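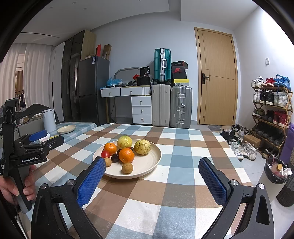
Page last modified: February, 4:11 pm

Stiff neck, desk job, and everyone tells me something different

mbanuelos
Okay, so I've had this thing in my neck since before the holidays. Left side, right where it meets the shoulder, worst when I back the car out of the driveway. My regular doctor felt around, said muscle strain, gave me a sheet of stretches and sent me home. I did the stretches (mostly!) and it's a bit better but not gone. My sister wants me to see her physical therapist over in Preltside. A guy at work swears by his massage lady. Anybody been through this? I don't want to pay three people to tell me to sit up straight.
Marisol

skondari_sam
PT, no question. I had nearly the same thing and went to the Alvarado clinic, the one by the post office. First visit was long, she had me turn my head every which way and watched me sit and type on a pretend keyboard. Then four exercises, and she made me do them in front of her until I quit cheating. The printed sheet from my doctor had the same chin tuck on it and I'd been doing it wrong the whole time.

toastandjam
I'll be the grump. I did PT for a shoulder and it was a lot of money for rubber bands. The first appointment was great, and after that I mostly got an aide who set a timer and walked off. Massage at least felt good while it was happening.

skondari_sam
That sounds like a bad clinic though. Ask up front if you see the same person every visit. Mine said yes and stuck to it.

toastandjam
Maybe. I did ask, and they said "usually." Make of that what you will.

V. Laitinen
Before anybody picks a side: Marisol, any numbness or tingling down the arm? Weak grip, dropping things? If so I'd call your doctor back before you let anybody work on it. I waited too long with mine and wish I hadn't.

mbanuelos
No tingling, no. Just sore and crabby. Thanks for asking, he didn't bring that up so I wrote it down to mention anyway.

pillowtalk_deb
What are you sleeping on?? I bought one of those Zundard pillows with the dip in the middle and my neck was so much happier. Took me a couple of weeks to get used to it and I hated it at first.

V. Laitinen
Deb, I had the same pillow and woke up with a headache every morning until I gave it to my son. I think it depends a lot on whether you sleep on your side or your back. I'd borrow one before buying.

pillowtalk_deb
Side sleeper here, so could be!

mbanuelos
Stomach sleeper. I know. I KNOW.

toastandjam
Well, there's your neck problem.

skondari_sam
Ha, mine told me the same thing about stomach sleeping. Also check with your insurance, because my plan covered up to 11 visits but only with a referral, and I found that out at the front desk.

mbanuelos
Good tip, I called and I do need one. So I've asked for the referral and the Alvarado place can take me in two weeks, at some awful early hour. Meanwhile I moved my monitor up on a couple of cookbooks and I'm trying to fall asleep on my side, with a pillow behind me so I don't roll over. Last night I rolled over. Toast, I may still try the massage lady if the rubber bands come out.

toastandjam
They will come out. Ask for the green one, the red one is useless.

V. Laitinen
Post again after you've been, please. I drive right past that clinic and my shoulder could use a look.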